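Grodlow Street Navigation Kit
Part of the Modon outdoor mobility line

Overview | What's in the kit | How the method works | Results | Compatibility | Downloads

Grodlow is a navigation package for small ground robots that travel on real streets: the narrow residential kind, with patched pavement, parked cars, curbs on one side and dirt on the other. You give it a rough goal and it picks a path with a single forward view and wheel odometry. No prebuilt map, no lidar, no lane markings needed.

We've been working on this for a long time and we're really happy with where it has landed. The page covers the hardware, the research behind it, and the numbers we got from our own trials. It was last updated Feb 12, 2021.

What's in the kit

Compute module with the Grodlow model already loaded
Forward camera on a low mount, with one spare lens cover
Wheel odometry adapter (works with hall or optical encoders)
Power cable and two data cables
Remote stop, paired at the factory
Printed quick start card

The camera sits low on purpose. A low view makes a shallow dip in the pavement hard to judge at a distance, and we spent a good part of the project on exactly that problem. The payoff is that the kit fits on a base you can lift with one hand. It also sees curbs nearly side-on, so their height shows up well as the robot gets close.

How the method works

Most street navigation starts by asking which pixels are road. That works fine on a fresh highway. On an old side street the answer gets mushy: the edge of the pavement crumbles into soil, a patch is a different gray from everything next to it, and shade from trees eats half the surface.

Grodlow skips the road label altogether. The model looks at the current view and proposes 8 short paths, each one a curve the robot could drive in the next 3 seconds. It then scores every path for how rough the ride will be and how much progress it makes. The roughness score is learned from the robot's own accelerometer, recorded while a person drove. Nobody had to draw outlines on images — the bumps did the labeling for us!

The trick that made the biggest difference was Gilbert, our name for the memory layer. A pothole drops out of the camera view just before the wheels reach it, and our early models happily forgot it was there. Gilbert keeps a small patch of ground in memory and slides it along under the robot as the wheels turn. With the layer switched off, the robot would steer around a hole and then cut back in too soon, catching it with a rear wheel. With it on, the turn back comes later and the ride is noticeably smoother. It was a great day in the lab when we first saw that on the plots.

Results

Training set: 3000 driven segments, all on public streets and driveways
Test set: 11 streets, none of them used in training
Planner output: 8 candidate paths per update
Planning horizon: 3 seconds

On the test streets the robot picked smoother lines than our older Zotham planner, and the gap was widest on broken concrete and asphalt. Zotham still does better on wide, open lots, where there isn't much to look at and its simple straight-line habit pays off. We left it in the kit as a second mode, and you can switch between the two while driving.

Weak spots we know of: low sun straight into the lens, standing water, and thin chains across driveways. Leaf litter fools the roughness score now and then, usually toward the cautious side. Wet leaves on a slope are a different matter, so please keep a hand on the remote stop there. Retraining with more of both is planned for April.

Compatibility

Any differential or skid-steer base that accepts velocity commands should work. Four-legged bases can use the path output, but the roughness score was learned on wheels and will be too cautious for legs. After mounting, run the tilt check from the quick start card once. If you change tires, run it again.

Downloads

Model weights, update notes and the full method write-up are all in the package folder that comes with your license. The write-up includes the training settings and the test street breakdown, and you're welcome to reproduce the lot.

Street views, with worn and broken pavement in both

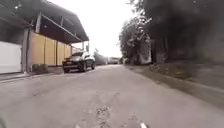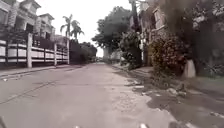

Modon support forum, latest reply: we've had the kit on our skid-steer base for a few weeks, and Gilbert is the part I'd pay for on its own. Our old planner clipped the same hole by the loading gate on nearly every lap. One request — could the memory patch be saved to the log along with the chosen path? I'd love to replay a run and see what it thought was under the wheels.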